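Modlow Station Practice Guide, second edition: review
Thursday, April 22, 2021

The Modlow guide is a spiral-bound book of 68 pages that sets out rules for running a tabletop station with hand-held grippers. We bought three copies in March and have worked by it since.

The best chapter is the one on checks before a session. It asks you to look at the finger pads, the screws and the cables, in that order, and to write down any wear before you pick up an object. The check takes a few minutes per pair. The Nernetti checklist we used before had no line for pads at all.

Table setup comes next. Rule 3 says only the objects for the current task may be on the table, and that table positions should be marked on the floor with tape.

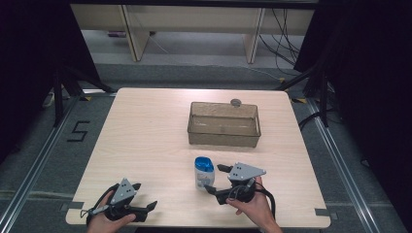
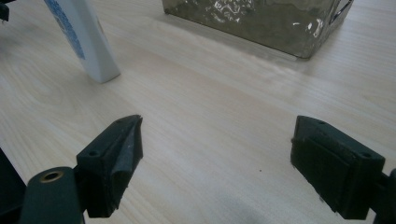
Bottle and container on the table, and the same kind of tabletop with no objects on it:

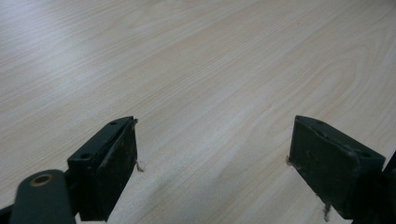
Pad replacement is where the guide gets weak. It gives a limit of 2000 grasps and says nothing about what to do when one pad of a pair goes before the other. We now change both. The Ó Briain handbook covers this properly, with photos of what is still acceptable, but it costs 309 dollars and most of it is for fixed arms.

The log sheets at the back are good. The boxes are big enough to write in, and you are allowed to copy them. The index is poor. "Cable" is missing from it, though cable routing gets four pages.

Buy it if you are starting a station from nothing. If you already have the Flustutent wall chart, you have most of chapter two.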